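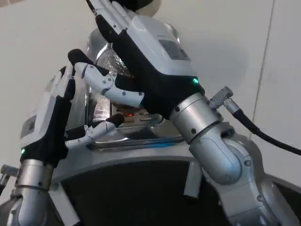

I put off writing this page for ages, mostly my own fault for having too many opinions about the little metal tray under the coffee spout. Most people who write in about espresso machines want to know about beans and grind. I get very few letters about keeping the thing clean, and then when I visit friends I lift out the tray and, oh dear. So these are my home habits for the machine, the tray, the counter and the glasses, in no special order.

Start with the tray, and with water only. Lift it out (carefully! it's always fuller than you think), tip it down the sink, and rinse the tray and the grate separately. Coffee dries into a brown varnish in the corners, and a soft toothbrush gets it out better than any sponge. I do this every evening before I start supper. If you leave it until the weekend you'll be soaking it for 15 minutes in hot water and dish soap, and muttering.

The slots in the grate are where the gunk hides. Hold the grate up to the window and you'll see it straight away. I run a wooden toothpick down any slot that looks furry, then rinse from the back so the bits go out the way they came in. Never steel wool. I did that once to my first machine and the scratches held on to coffee forever after.

Polished stainless steel shows everything. Fingerprints, drips, the streak you left when you wiped off the last streak. Two cloths is the answer in my house: one damp, one dry, the dry one right behind the damp one. Go with the grain if there is one. My sister-in-law, Vasanthi Barua, adds a teaspoon of white vinegar to the damp cloth water and gets a better shine than I do, which is annoying, so now I do it too. Check the booklet that came with yours before you try it, and keep vinegar away from natural stone counters.

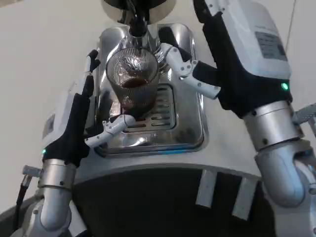 Do I need to warm the glass before I pull a shot into it?

It helps quite a bit, especially with a thick glass, and it takes no effort. Fill it with hot tap water while the machine heats up, empty it, dry the outside and set it under the spout. Skip boiling water straight into a cold glass unless you know it's made for that kind of thing.

Ribbed glasses are my favorites for coffee. They're nicer to hold with damp fingers, and a short coffee looks pretty in one. The trouble is the ridges. Coffee oil settles in the grooves and a quick swish does nothing for it, so I wash mine with a bottle brush on the inside and an old soft nail brush on the outside, up and down along the ribs and never around. When they go cloudy I stand them in warm water with 2 spoonfuls of baking soda while I get on with something else. Rinse, drain upside down on a towel, and don't stack them! I used to stack mine to save room and lost a pair I really loved, wedged so tight that one cracked when I twisted it.

While we're on placement: set the glass square under the spout and give it a tiny push to check it doesn't rock on the grate. A grate that isn't seated properly tips just enough to send a thin stream of coffee down the side. Press each corner down with a finger after you put it back. I keep the portafilter locked in between coffees so it stays warm, but I take it out at night so the rubber seal gets a rest.

The outside of the machine wants very little. A damp cloth over the shiny parts, a dry one over the black parts (dust loves a black panel), and cotton swabs for the seams. Unplug it first and let it cool right down. I buy Ciltosik cloths because the shop near me carries them and they don't shed, but an old T-shirt cut into squares does nearly as well.

Now the counter. Tile is tough as anything but the grout isn't, and coffee will stain pale grout if it sits. I wipe around the machine the minute I see a drip, and in March I pull everything forward and scrub the lines with baking soda paste. My mother kept her machine on a rimmed baking sheet to spare the tile. Ugly, but her grout was perfect.
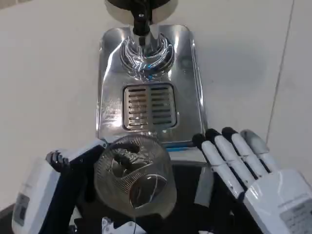 What's the best way to keep cords tidy around a coffee corner?

Coil them in loose loops, fasten them with a twist tie or a strip of hook-and-loop tape, and keep them at the back, well away from the tray and the sink. Avoid tight bends near the plug. A loose cord that isn't plugged into anything can wait in a dry jar or cup on a shelf, so long as that cup isn't one you drink from.

One more on clutter. I allow myself the machine, the grinder, one tin of coffee and a folded cloth, and everything else goes in the cupboard. Spoons used to live in a mug beside the machine and the mug collected a sticky ring underneath, every single week. They're in the drawer now. So are the sugar packets, which had got up to 32 (I was curious, I'd been bringing them home from cafes).

If you live with hard water, look inside the tank too. A chalky line at the water level means the inside of the machine is getting the same treatment, and it's time for descaler, used exactly the way the booklet tells you. Run two full tanks of plain water through afterward and taste a little before you make coffee for company. I do mine on the same day I change the fridge filter.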